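We use cookies to keep you logged in. Accept | Manage settings

Hand-held grippers and demo cells > Upkeep
Finger pads losing grip on tissue – cleaning routine?
Posted Saturday, December 21, 2019 by Corina Bratu
9 replies | 4 shares

I look after the Sirex cell at Reltolham. It is one hand-held gripper, one white table and a PC running Drernus for the recordings. The job at the moment is table wiping: pick up a piece of tissue, wipe, put it down, start again. The operator does it all by hand with the gripper.

The trouble is the finger pads. They are the ribbed rubber ones from Schwaiger. When new they will take a single sheet of tissue off the table without much effort. After a while they start to slip, and the operator has to squeeze harder or go back for a second try. I logged 81 picks on the last set before I was unhappy enough to swap them, and 39 of those needed a second try. Most of the bad ones were towards the end.

What I do now:

Brush the ribs with a dry toothbrush at the start of the day.
Wipe the pads with a cloth and plain water at lunch.
Check the fingers close square and the marker can be seen between them.
Wipe the table before the first recording of each new mess.

What I would like to know is whether I should be using something stronger than water on the pads, and how often other people change theirs. Pictures from the cell below.
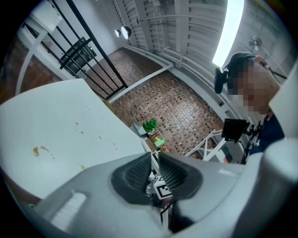
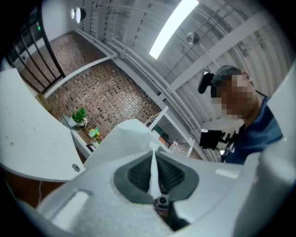

Corina Bratu
Cell technician, Reltolham
Member since March

I have a spare set of pads in the drawer and can order more, but I would like to know what is wearing them out before I do.

----

flatbelt
Alcohol on a lint-free cloth. Two wipes along the ribs, leave it to dry, carry on. Plain water only moves the paper dust about and it settles at the bottom of the grooves. I have used it on rubber pads for years and never had one go hard.

----

Aurel Manole
I would not do that on these pads without asking Schwaiger what the rubber is. We had a set go shiny after a fortnight of alcohol and they were worse than dirty ones. Warm water with a drop of washing-up liquid, old toothbrush, rinse, dry with a clean cloth. Take the pads off first so nothing runs down into the housing.

Also look at the second picture. The tissue is held as a narrow twisted strip standing up from the middle of the pad, with a much bigger piece behind it. If that is how it usually gets held, the middle ribs are doing most of the work. I would expect them to go smooth before the rest. Have you looked at the old set under a lamp?

----

Corina Bratu
I have now. The middle ribs are lower than the ones at the edges on both fingers. The left one is worse. I had put it down to dirt.

----

flatbelt
@Aurel Manole did you let them dry properly between wipes? Shiny usually means somebody soaked them. A damp cloth is a different thing from a bath.

----

Aurel Manole
Damp cloth, dried each time. I am only saying what happened to ours. Different maker, so it may not carry over.

----

kettlewick
Leaving the rubber aside, I would look at the fingers first. In the first picture they come in at an angle from each side and leave a V between them. That is fine for something chunky, but a sheet of tissue is thin and you need the pads to meet flat. Do they go parallel when you close up?

An easy test is a strip of printer paper. Close the fingers on it and pull gently. Do it at the tip, in the middle and at the root. If it holds at one place and slides out at the others, the pads are not seated right and no amount of cleaning will help. Three pulls at each spot is plenty.

----

Corina Bratu
Done. Holds well in the middle, slides out at the tip on the left side. I took the left pad off and there was a crumb of dried glue behind it, from whoever fitted the set before mine. Scraped it off with a plastic card and refitted. Now it holds at the tip too.

So that explains part of it. The middle ribs are still worn and I will fit the spare set after the break.

----

tomtit_rig
Can I ask about the marker? You can see it in the gap just under the fingertips in picture one, with the cable below it. We run something similar and tissue dust on the marker gave us far more grief than the pads did. The software would lose it for a moment and the width reading jumped. Drernus might cope better than what we had.

I would add the marker and the lens to the lunch wipe. Dry cloth for the marker. Blower for anything with a lens, then a lens cloth if it still looks dull. Please don't use the same cloth you used on the table.

----

Corina Bratu
The marker is on the morning check but not the lunch one. I will move it. I haven't noticed jumps in the width, but I haven't been looking for them either. I will go back through last week's recordings.

----

flatbelt
Fair enough on the glue, that would do it. I still say alcohol for the dust. Try it on the worn left pad, as you are throwing that one away anyway. If it goes shiny you have lost nothing.

And while we are at it, those yellowish-brown stains on the table in the first picture. Is that what gets wiped? If it is sticky I would want it nowhere near the ribs. Have the operator keep a good length of tissue below the fingertips, and change the tissue sooner than feels necessary.

----

Aurel Manole
Agree with that last bit. We ended up with a line in the work instruction saying how much tissue has to stick out past the fingers. It cut the pad cleaning down to the end of the day only.

----

Corina Bratu
Thanks all. New list for the bench:

Start of day: dry brush on the ribs, paper strip test at tip, middle and root, check marker.
Lunch: pads wiped with water, marker with a dry cloth, blower on the lens.
End of day: pads off, warm soapy water, dry, look behind them before refitting.
Every 4 weeks: compare the middle ribs with the edge ribs and swap the set if they look lower.

I will try the alcohol on the old left pad and post how it looks. I have also written to Schwaiger about the rubber. They are shut until the new year, so no answer yet.

----

kettlewick
Swap the pads left to right when you do the four-week check, if they are the same part. Ours are, and it evens the wear out a bit.

----

Corina Bratu
They have different part numbers, I'm afraid. The screw holes are offset.

Share this thread | Log in to reply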